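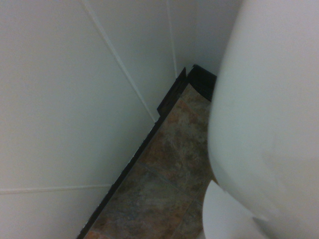
Vasilis Softić has read water meters in Rorham for most of his working life. The town has 2,000 of them, and 1,836 were still read by hand when he started keeping his own tally in February.

"People think it's a walking job," he said. "It's a kneeling job. You lift the lid, you wipe the glass, you write the number."

His route runs from the old mill houses down to Stelotside, where the meters sit in pits near the curb. He does 108 on a good day. Rain slows him down, and so do parked cars.

The worst part of the work is telling someone they have a leak. He remembers a house where the bill had tripled over the winter. "The lady was sure I'd read it wrong. I read it again with her standing there. Same number."

Most leaks he hears about are in the toilet. He tells people to put food coloring in the tank and leave it alone for a while. "If the color shows up in the bowl, you need a new flapper. It's a cheap part and you can put it in yourself."
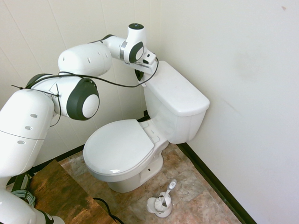

The switch to radio meters

Stelotside gets the new meters first, 962 of them. Softić will stay on to check the ones that don't report.

"There'll be plenty of those," he said. "Lids get buried. I know where they are."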